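3. Methods

3.1 Setting and participants

The study took place in the undergraduate nursing program at the Kavham campus, where theory courses run alongside clinical placements from the second year on. All students enrolled in the second-year course on nursing theory and practice were invited. Of these, 329 agreed to take part and filled in the first questionnaire. Students who had already completed a nursing program elsewhere were left out, as were those repeating the course.

Participation had no effect on grades. The teachers who marked course work did not know which of their students were in the study. Consent was given in writing at the first class meeting in April, and students could withdraw at any time without giving a reason.

3.2 The teaching unit

The unit was built on an earlier one written by Helge Blomqvist for the Flakisen school of nursing. The original asked students to read a chapter on self-care theory and then write an essay of 600 words applying it to a patient of their own choosing. Teachers there had found that many essays restated the chapter and said little about the patient. We kept the reading and the length of the essay but changed what came between them.

In the revised unit, each student worked through seven short patient stories in small groups. The stories covered daily activities that a nurse might support at home or on a ward: washing, dressing, eating, drinking, moving about, taking medicines and sleeping. For each story the group had to agree on what the patient could do alone, what the patient could do with help, and what someone else had to do. They then wrote one or two sentences linking their decision to the theory.

The story about drinking was the one we changed most after the pilot. In its first form it asked only whether the patient drank enough. Pilot groups finished it in a few minutes and had little to discuss. The final form breaks the activity into smaller steps – reaching, gripping, lifting, pouring, bringing the cup to the mouth – and asks who or what carries out each one. It also adds a question on assistive technology, a topic the course plan already required.

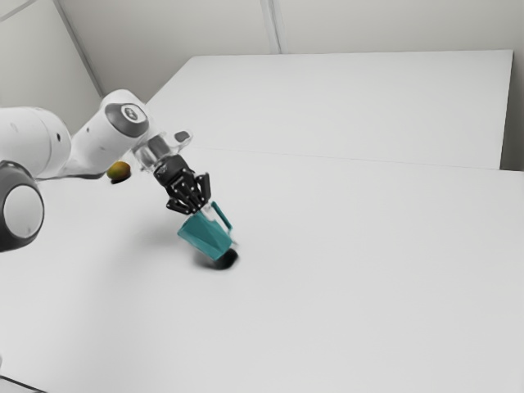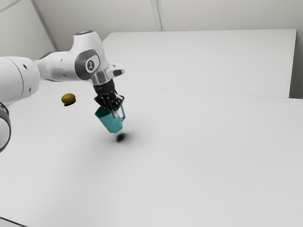

Figure 2. Computer-rendered views of a white robotic arm at a white table, holding a teal pitcher (first view) and a teal mug (second view).

Groups met for four sessions. A teacher was present at each session but was asked to speak only when a group had stopped working or had misread the story. Teachers were given a short guide with the aims of each session and a list of follow-up questions. They were free to use these in any order.

3.3 Measures

Two instruments were used. The first was the Stira scale, a questionnaire on how useful students find theory in their daily clinical work. Items are answered from "strongly disagree" to "strongly agree", and a higher total means that theory is seen as more useful. Students filled it in before the first session and again after handing in their essays.

The second was a scoring guide for the essays, which we call the Fleury guide after the room where it was drafted. It rates whether the essay names the relevant concepts, whether it uses them to explain a decision about care, and whether the patient's own view is considered. Each essay was read by two raters who worked separately. Where their scores differed, they met and settled on a shared score – the original scores were kept and used to calculate agreement.

3.4 Analysis

Scale totals before and after the unit were compared with a paired test. Students with a missing second questionnaire were left out of this comparison but kept in the analysis of essays. Group membership was entered as a random effect, as students in the same group had discussed the same stories and their answers could not be treated as independent.

Written comments at the end of the second questionnaire were read by the first author and sorted by topic. A second reader went through a portion of them using the same topics. Comments that dealt only with scheduling or room conditions were set aside and passed on to the course office.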